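From: Halima Massawe
To: Pomdale Quilters and Menders list
Date: 4/14/20
Subject: Re: [pomdale-menders] washing the old white bedspreads

Phong Triệu wrote:

> Hi all, my aunt in Wustitz left me two of her bedspreads and they've
> been folded in a trunk for over 40 years. They smell like it, too.
> There are yellow lines along the folds. Has anybody here put one of
> these through a machine? Mine's a front loader, a Takagi, and the
> spread fills it right up to the door. I'm scared of bleach. Also,
> how do you get the creases out without flattening the pattern?
> Phong

Hi Phong (and hi everybody, I hope you're all keeping well and have enough thread!)

Don't do it in the Takagi! If it fills the drum dry, it can't move around once it's wet, and all that weight hangs off whatever old stitching is left. I did that with my mother-in-law's and pulled a seam open the length of my arm. Use the bathtub. Cool water, let it soak 8 hours, drain, fill again. The first water comes out the color of tea and you will feel sick about it, but that's just the old dirt letting go. I changed mine 4 times before it ran clear, and I only put soap in for the second one.

You're right to be scared of bleach. I used a scoop of the oxygen stuff, the Jorker one in the green tub, dissolved in a jug of warm water first so no grains sat on the cloth. The fold lines got a lot fainter. One is still there if you know where to look, and I've decided I can live with it.

Getting it out of the tub is the hard part. Don't grab a corner and haul! Press the water out with your hands, roll the whole thing up in towels, and get someone to take the other end. We dried ours flat over two clothes racks pushed together, and it took most of two days with the window open.

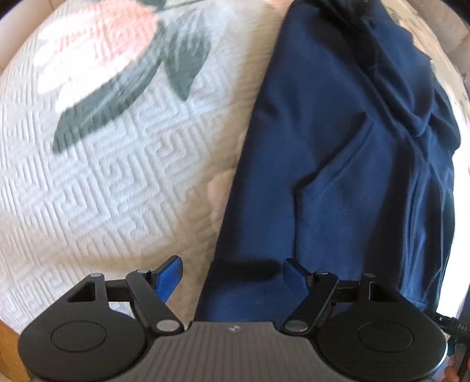
As for creases, I never iron the front. If you really have to, go face down on a thick towel with the iron barely warm, but mostly I just spread it on the bed damp-ish and smooth it out by hand, working from the middle. Sunlight from one side is the best way to check how you're doing, because the ridges throw little shadows and any flat patch shows up right away. On a pale one with nested diamonds and those angular maze lines, the pattern comes up really crisp in the light and goes soft where it's shady. Keep anything navy off it until it's bone dry, though. I learned that one with a bathrobe.

What are your edges like, Phong? If they're bound and the binding is fraying, fix that before you wash, even if it's just a quick running stitch you'll take out later. I have a bag of cream cotton tape I can mail you if you tell me how wide you need it.

Does anyone else have a trick for the trunk smell? Mine went after the second soak, but it wasn't in there nearly as long.

Halima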